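Tustance Water Sports Trust
Progress report to the Brillari Fund, February

Sessions
The beginners' kitesurfing course at Ovton has now run for three months. We have had 143 bookings, and 70 riders have passed the beach safety test. Strong onshore wind stopped several sessions in the first month – those riders were moved to later dates at no extra charge.

Kit
We spent 4,000 pounds of the grant on small kites, harnesses and helmets from Wieser. Two of the kites came with the wrong bar lines and have gone back. Buoyancy aids in junior sizes are still on order.

Access
The council has agreed that we may launch from the north end of the beach until the end of the season. We have asked for the same terms next year and are waiting for a reply. Parking is still tight on busy mornings.
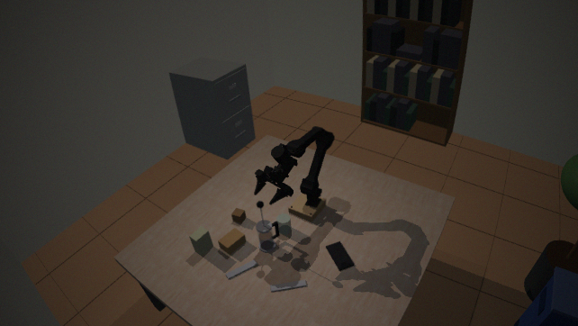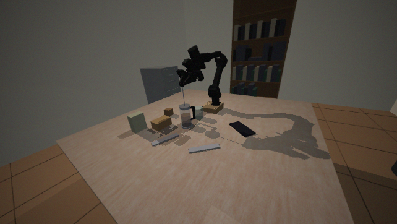 Next period
We will start the women's group in April and train two more riders as assistant instructors. The second payment is due once you have our receipts, and these will follow by post.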